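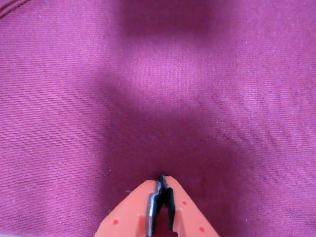

The Fostovier Knit Care Set

Trolleva > Laundry and Mending > Small Sets

If you own one ribbed knit you love, you know the problem. It picks up every bit of fluff in the house, and the darker the color, the more you see it. I have a wine-colored one that I wear from the first cold morning until well into spring, and for years I either threw it in with everything else and hoped for the best, or left it on the chair because I couldn't face dealing with it. I put this little set together for people like me!

There are two pieces in it, a sponge and a stainless steel tray. I went back and forth on adding more (a brush, a comb, a bottle of something that smells like lavender) and every time I tried the bigger version at home I ended up reaching for the same two things. So that's what's in the bag.

The sponge

It's a porous foam with an open, coarse surface, and it bends and folds easily in the hand. Dampen it, squeeze it out as hard as you can, then go over the knit in short strokes. I follow the ribs, never across them. Going across tugs at the fabric and you'll see the lines go wobbly, and then you have to smooth it all out again and wait for it to settle. Rinse the sponge whenever it starts to look fuzzy.

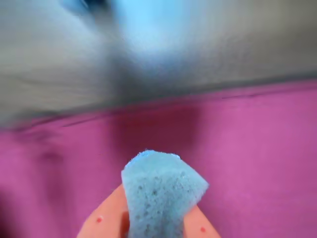 The sponge, light blue.

Some people cut theirs in half so they have one for dark knits and one for pale ones. I think this is very smart and I never remember to do it. You can tear it too if you don't have scissors handy, the foam doesn't mind a rough edge. A small piece is good for cuffs and for getting right up against a seam, where the fluff likes to hide.

Please don't use it dry. I've had a few messages from customers who did, and it just pushes the lint around.

The tray

Stainless steel, rectangular, rounded corners, shallow rim. I use it for rinse water when I'm spot cleaning, and the rest of the time it holds buttons and pins and whatever came out of my pockets. The rounded corners make it easy to wipe out. I was very picky about this – my old tray had square corners and there was always a line of gray gunk I couldn't get at.

It holds enough water for one garment and not a whole lot more. If you're doing a big blanket you'll be walking back and forth to the sink. I tried a deeper one from a supplier in Minerham, and it was lovely, but I spilled it twice carrying it across the kitchen, so shallow won.

How I do it

I work on the kitchen table. Fold the knit so the part you're cleaning is on top and the rest is tucked under, and keep the folds loose. Start near the neck or the waistband and work down. When one side's done, refold and do the next. A sweater takes me 8 minutes if nothing interrupts me, and pants take a bit longer on account of the knees.

Then I let it lie flat until it's dry all the way through. Don't hang it up damp!
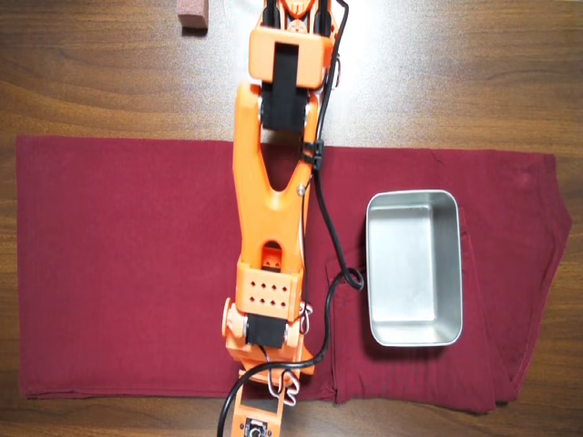
I should say something about wood tables too, as I get asked. A damp knit left sitting on bare wood can leave a mark, and so can dye from a new red or purple one, so slip a towel under it if your table's a nice one. Mine has survived so far, but it was secondhand and had plenty of history before I got it.

What it won't do

It won't take out pilling. Those little balls are part of the yarn and you need a proper shaver for them. It won't do much for grease either, and for red wine you're better off with cold water and quick feet. I'd also keep it away from very loose or lacy knits, where the foam can catch. Fine, tight ribs are what it likes best.

Details

Sponge: light blue porous foam, 1 piece
Tray: stainless steel, 1 piece, dishwasher safe
Packed in: cotton drawstring bag
Item number: 939
Replacement sponges: packs of 4, sold separately
Care: rinse the sponge, squeeze it, let it dry in the open air

We've sent out 1,023 of these sets now, which I still can't quite believe. The early ones had a different bag (stiff, brown, closed with a snap) and if yours came in that one, the sponge and tray are the same as the ones I'm selling today, and the replacement pack fits you fine.

Shipping and returns

Orders go out from the Politis warehouse along with the rest of the Trolleva laundry things, so you can mix them in one box and pay for shipping once. If the tray shows up with a dent, send me a photo and I'll replace it. Used sponges I can't take back, sorry – but if you hate the whole set, return the tray within 30 days and I'll refund the lot.

The next batch of replacement packs is due in June. You can leave your email on the sponge page and I'll write when they're in.

Page updated 2020-03-10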